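3.2 Collection of demonstrations

All demonstrations in the Wadik set were recorded by remote control. The operator sits at a separate desk, out of reach of the robot, and moves a pair of small leader arms whose joint angles are copied to the two working arms. We also tried guiding the working arms directly by hand, as was done in our earlier study at the Tuten site. Hand guiding was quicker to learn, but it placed the operator's body between the camera and the work for much of each recording, and it made tasks that need both arms at once very tiring. It was kept for the calibration poses only.

Each operator completed a training period before any of their recordings were accepted. During this period they practised on spare objects which do not appear in the final set, and they were asked to work at a steady pace and to avoid pausing in mid-air. Pauses are a known difficulty for policies learned by imitation: the robot sees a still arm, predicts a still arm, and may then fail to move at all. Where a pause did occur, the recording was kept if the task was finished, and the still portion was marked so that it could be left out during training.

A recording begins when the operator presses the left foot pedal and ends when the same pedal is pressed again. The right pedal discards the current attempt. Discarded attempts were stored separately and are not part of the figures given below, although we make use of them in Section 5. After every recording the operator entered a single label - complete, partly complete or failed - and a second person later checked the label against the video. Where the two disagreed, the second label was used.

In total the set contains 3,259 recordings. Of these, 2,000 were made at the Hastine laboratory between the spring and October, and the remainder at the Mạc laboratory with the same control software. No single task contributes more than 900 recordings. The operators were given a written instruction for each task but were free to choose the order of the steps and which arm to use first. We considered fixing the order, which would have made the recordings more alike, and decided against it on the grounds that a policy trained on one strict order recovers badly when an object slips.

3.3 Workspace and placement of objects

The same general layout was used throughout. Two arms are mounted side by side behind a long table, and the objects are placed in front of them within reach of at least one gripper. A fixed camera records the whole working area. Its position was checked at the start of each day against a stored reference view, and it was moved back by hand when the two differed.

The table itself is white, which gave poor contrast with several of the lighter objects. Most of its top was therefore covered with brown paper. The paper was replaced when torn, but no attempt was made to keep it perfectly smooth or clean, and small wrinkles and marks were accepted as ordinary variation. Figure 4 shows one arrangement, with soft and rigid items on the same surface.

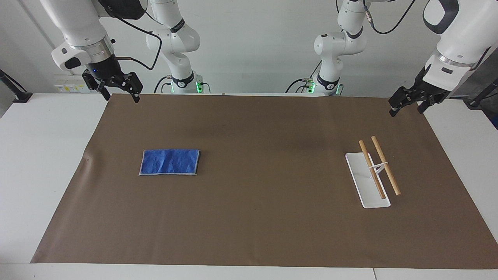 Figure 4. Two-arm workspace with a folded blue cloth on the left and wooden dowels leaning through a white support frame on the right.

Soft and rigid items call for different handling by the operator. Cloth has no fixed shape, and a grasp that is a little too high closes on nothing; operators were advised to lower the gripper until the fingers touched the surface, and then to close. Dowels must be gripped near the middle and lifted along their own slope, or they catch on the support. Neither point was written into the task instruction. Both were passed on during training, and it is likely that some differences between operators in the early recordings reflect how recently they had been told.

Object positions were changed by hand after every recording, within limits marked on a printed guide sheet that was removed before the next attempt. The guide allowed up to 1,000 distinct placements for each task - far more than were used.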